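HOME MANAGEMENT 20
Unit 4: The School Bag
Course handout, Nwosu Center for Continuing Education, Room 638

Bring this handout to the practical. Copies left in the hallway will be recycled, as the February copies were.

Why a whole unit on a bag

Students arrive at Unit 4 expecting a rest. They have done the linen closet, they have survived the Stolar pantry exercise, and a child's backpack looks like an afternoon off. Then they are handed one that was packed by throwing, and asked to find the permission slip.

A bag is a very small closet that gets carried around and dropped. Everything in it moves. Whatever you decide on the table has to hold up on a bus, under a desk and upside down in a hallway, in the care of someone who was not consulted about your system.

Start flat. Put the bag on its back with the front pocket up and keep the loose items out on the floor near it, where you can see them. Books go within reach of the opening. Do not start packing while you are still collecting; half of the retakes last term came from students who zipped up proudly and then found the ruler.
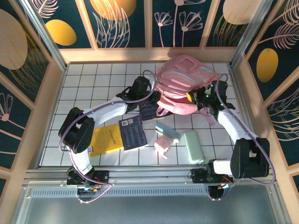

Order of packing

The method we use is the Drotport order, named for the town where the course was first taught and not for any theory. It has 4 stages.

Stage one is the heavy flat things. Books and folders go against the back panel, spines down. A book lying across the bottom will turn into a shelf, and crumbs will live under it.

Stage two is the lunch, upright, in front of the books. We covered leaks in Unit 3 and I don't have the strength to cover them again.

Stage three is the pencil case, closed. If it won't close, go back and read the next section before you blame the zipper.

Stage four is the front pocket: keys, bus card, tissues. Nothing else. The front pocket is where notes from school go to become historical documents.

Pencil cases

Aletti's rule for the pencil case (you will meet Aletti again in Unit 7, on drawers) is that a case should hold what gets used in a week and be emptied when the week is over. Most cases hold what was used in a lifetime.
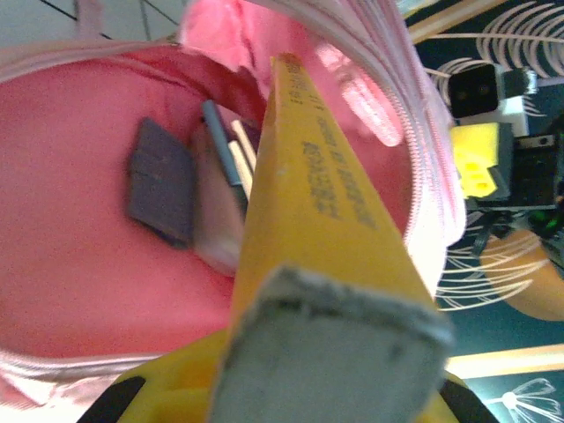 Sorting a case comes down to deciding what earns its space. Writing tools go in lengthwise, all pointing the same way, and the short blocky items go in beside them where they can't roll. A dark gray eraser propped against a pink lining is easy to find, and so is a yellow pencil; put three pale things side by side in there and you will be feeling around for the right one with your fingertips. Test every pen on scrap paper. A pen that needs to be shaken, licked or spoken to goes in the trash. Sharpen at home, over a bin, and empty the shavings before the sharpener goes back in.

Books and booklets

Students treat the book as the easy part and then ram it in open side first. Pages catch on whatever is already in the bag, and the corners fold over. Close the book fully, squeeze out the air, check for papers sticking out, and slide it in with the spine leading. Thick booklets with soft covers do better between two stiffer books. 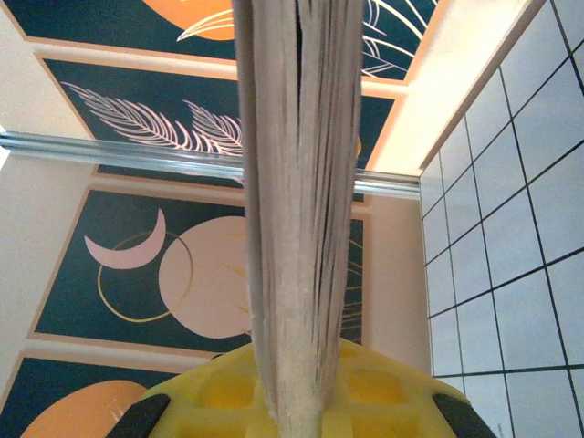

Fig. 3. Page edges of a thick stack, with a gap near the top and looser sheets to its right.

If a booklet won't stay shut, put a wide elastic band around it. Do not use tape. Past students have used tape, and we have the booklets to prove it.

For the practical

Pack one bag in the Drotport order, carry it down the stairs and back, and open it in front of the group. You will be marked on what has moved. Bring your own bag if you have one, and check the front pocket before you leave home. Banana is an automatic retake.

Reading: course pack, the chapter on bags and cases. The chapter on purses is optional and slightly bitter.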